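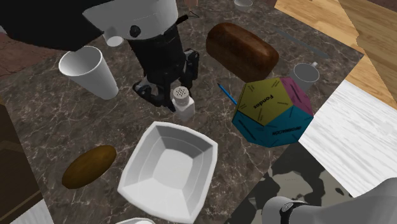 Vie associative | Solidarité

À Kevbridge, les coups de main entre voisins reprennent dès février

Il y a des rendez-vous que l'on attend sans trop le dire, et le retour des coups de main de quartier en fait partie. L'association Givska vient de l'annoncer sur les panneaux de la mairie annexe et dans les boîtes aux lettres du bas de la ville : les tournées d'entraide recommenceront en février, après une pause d'hiver qui aura paru bien longue à ceux qui comptent dessus pour leurs courses, leur bois ou simplement une heure de conversation.

Pour les lecteurs arrivés récemment à Kevbridge (et ils sont nombreux, on s'en réjouit), rappelons le principe, qui tient en peu de mots. Un habitant a besoin d'un service qui ne relève ni d'un artisan ni d'une aide à domicile : déplacer une armoire, remplir un formulaire, promener un chien pendant une convalescence, faire réchauffer un plat pour une voisine qui sort de l'hôpital. Il téléphone ou passe à la permanence, et l'association cherche, dans les rues les plus proches, quelqu'un de disponible. Aucun argent ne circule entre les deux. On offre parfois un café, ou un pot de confiture quand la saison s'y prête, et l'on se quitte souvent en ayant pris un deuxième café.

L'an passé, 2455 services ont été rendus de cette manière, par 675 bénévoles inscrits. C'est davantage que l'association ne l'espérait au moment d'ouvrir le quartier de Kuvby, de l'autre côté du canal, où tout était à construire. Il a fallu y faire du porte-à-porte, expliquer, revenir, expliquer encore. Certains habitants craignaient une démarche commerciale, d'autres n'osaient pas demander, et c'est sans doute ce dernier point qui a réclamé le plus de patience. Aujourd'hui, Kuvby fournit plus de bonnes volontés qu'il ne dépose de demandes, ce qui arrange bien les rues du centre, où les immeubles sans ascenseur ne manquent pas !

Cette année, Givska se fixe un cap de 3000 services et voudrait rassembler 1000 inscrits avant l'été. Le chiffre peut sembler ambitieux pour une commune comme la nôtre, mais l'équipe tient à préciser que l'inscription n'engage à rien de régulier. On peut donner une heure au printemps et ne plus se manifester avant l'automne, personne n'en fera le reproche. Les demandes les plus difficiles à satisfaire restent les accompagnements en voiture vers les consultations du matin, et les conducteurs libres avant 10 heures seront accueillis à bras ouverts.

Autre nouveauté, la permanence change d'adresse. Elle quitte le local de la rue des Tanneurs, devenu trop étroit et franchement mal chauffé, pour s'installer dans l'arrière-salle de la maison Sarıgül, l'épicerie de la place haute, qui prête la pièce gracieusement. On y entre par le passage, la porte verte au fond. L'accueil se fera de 14 heures à 17 heures, avec un prolongement jusqu'à 19 heures une fois par semaine pour ceux qui travaillent ; le jour sera affiché sur la vitrine dès qu'il aura été arrêté. Le numéro de téléphone, lui, ne bouge pas.

Un petit atelier sera par ailleurs proposé aux nouveaux inscrits, le temps d'un après-midi, pour apprendre à porter une charge à deux sans se faire mal au dos, à aider une personne à se lever d'un fauteuil, et aussi à dire non quand une demande dépasse ce que l'on sait faire. Les anciens y sont les bienvenus, ne serait-ce que pour raconter comment cela se passe dans leur rue et goûter les gâteaux, car il y en aura. Les mineurs peuvent s'inscrire à partir de seize ans avec l'accord écrit d'un parent ; ils interviennent toujours en binôme avec un adulte.

Les bulletins d'inscription sont à retirer à l'épicerie, à la bibliothèque et à l'accueil de la mairie annexe. Pour les personnes qui ne peuvent pas se déplacer, un bénévole viendra volontiers déposer le bulletin à domicile et aider à le remplir. Un goûter d'ouverture, sans inscription, marquera la reprise dans la salle du canal à Kuvby, à partir de 15 heures. Chacun apporte une tasse et, si le cœur lui en dit, quelque chose à partager.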